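6. Checking the cloth layer before a folding run

Applies to Pradero 3 with the Drisel grasp planner. Last revised 18 Sep 2022.

The cloth layer decides which part of the picture counts as garment, where its edges are, and whether the jaws have one thickness of fabric or several. The release notes call this "automatic". Treat that word with care. On plain sheets in even light it does well. On patterned bedding it needs the checks in this section, and you should do them yourself before you believe the status panel.

6.1 Before you start

You need a recording of at least 89 frames from the wrist view, the Zuccaro viewer, and a copy of the site settings file. Work on the copy. The viewer writes to whichever file you opened and doesn't ask first.

Caution: Turn motor output off in Drisel before loading a recording. Replayed commands look the same as live ones to the arm controller.

6.2 Checking the garment outline

1. Open the recording in Zuccaro and choose Layers, then Cloth.
2. Step to a frame where the jaws have closed on fabric. Don't use the first frame of the approach, which nearly always looks good and tells you very little.
3. Turn on Outline and compare the drawn edge with the real one by eye.
4. Look closely at any place where the garment and the cloth under it are close in colour. Blue on blue is the usual trouble.
5. If the outline jumps to a stripe or a check in the bedding, raise Pattern Reject by one step and reload.
6. Repeat until the outline holds for the whole recording, or until you reach step 6 on the slider. Past that it starts to ignore real seams.
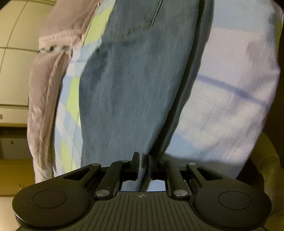 Figure 6-1. Denim between the fingertips, with plaid cloth on both sides. Check the outline along the dark folded edge.

A dark fold can be read as the end of the garment. When that happens, the planner works out the centre of the cloth from only part of it, and the next pull is aimed at the wrong spot. The confidence score won't warn you. We have seen it stay high with a good share of a trouser leg missing from the outline, so we suggest you hide the score while doing this check.

Note: The seam detector is a separate switch. It finds raised stitching well and printed stripes a little too well. Leave it off until the outline is stable, then turn it on and run the recording again.

6.3 Setting the layer count

The layer count is a guess made from jaw opening and motor current. It is sold as a measurement. For thin cotton the two amount to much the same thing, but for heavy cloth they don't.

1. In Drisel, open Grasp, then Thickness.
2. Pick the fabric group by hand. Auto reads the colour of the cloth as well as its texture, and we don't trust it.
3. Set Current Limit to 179 for denim. Leave the other groups at their defaults.
4. Close the jaws on a single layer, press Sample, and wait for the tone.
5. Do the same with a folded edge.
6. Compare the two values. If they overlap, set Layer Count to Off. A planner with no count moves slowly and re-checks. A planner with a wrong count carries on.

Caution: Keep fingers clear of the jaws during sampling. The jaws close again by themselves if the first reading is rejected.

6.4 Setting the end-of-fold test

By default Pradero marks a fold as done when the outline fits inside a box. A bundle passes this test as easily as a neat pile. Change it as follows.

1. Open Task, then Finish Rules.
2. Clear Box Only.
3. Tick Edge Parallel and Height Spread.
4. Set Settle Time to 3000 ms. Shorter values catch the cloth while it is still relaxing.
5. Save, then run the test from the wide view as well as the wrist view. If the two disagree, go with the wide view and log the run as unfinished.

Stacked garments need extra care. The wide view often merges two dark or two blue items into one outline, and Edge Parallel then measures the pile as a whole. Ciltton, the label tool, lets you draw a line between items by hand. It is slow work, but the automatic split hasn't been reliable enough for us to recommend it.

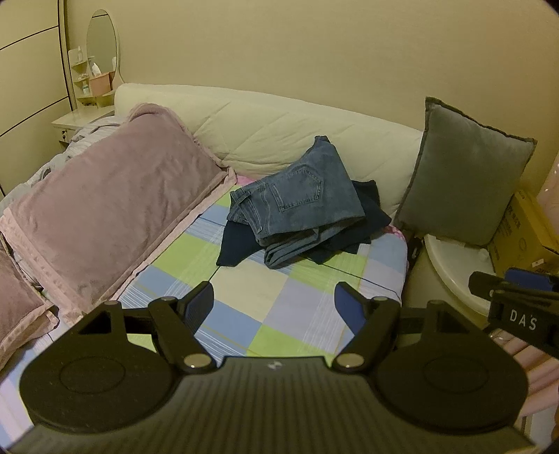 Can I copy one site's settings to another room with the same bedding?
You can copy the fabric group and the current limit. Redo the outline check and the end-of-fold test in the new room, as both shift with the lighting.

6.5 Saving your work

1. Choose File, then Save As, and give the file a new name.
2. Close Zuccaro before starting Drisel. Two programs holding the same settings file will quietly overwrite each other.
3. Turn motor output back on.
4. Run one fold at low speed with a hand near the stop button.

Keep the old settings file until the January update has been installed and checked. The last update reset Pattern Reject to zero without listing the change.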